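Section 6. Placing and Pairing the Room Sensor

The Pundier room sensor reports temperature and humidity to the Drosholm wall thermostat. Install the thermostat and confirm that it has power before you begin this section.

6.1 Choosing a location

The sensor may be set on a shelf or table, or fixed to an interior wall with the supplied bracket. Keep it at least 3 feet from supply vents, radiators and exterior doors. Do not place it in direct sunlight.

CAUTION: Do not mount the sensor on a wall that contains a flue or hot water pipe. Readings will be high and the heating may shut off early.

6.2 Pairing

1. Slide the rear cover down and remove it.
2. Pull out the plastic battery tab. The status light blinks amber.
3. On the thermostat, open Menu, then Devices, then Add Sensor.
4. Press and hold the button inside the sensor for 6 seconds, until the light blinks green.
5. Wait for the sensor to appear in the list. Select it and enter a room name of up to 9 characters.
6. Replace the rear cover. It should click at both sides.

NOTE: If the sensor does not appear within 2 minutes, move it closer to the thermostat and repeat step 4. Pairing done at close range remains valid after the sensor is moved.

6.3 Settling period

A newly placed sensor needs some 2 hours to reach room temperature. Readings taken before then are shown in gray on the thermostat and are not used for control.
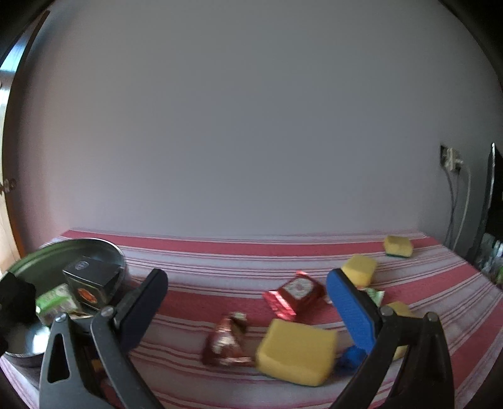
6.4 Adjusting the offset

Compare the reading with a reference thermometer set next to the sensor. If the two differ, open Devices, select the room and choose Offset. Enter the difference - positive if the sensor reads low, negative if it reads high - and press Save. The offset is kept when the batteries are changed.

CAUTION: Do not use the offset to correct for a poor location. Move the sensor and repeat 6.3.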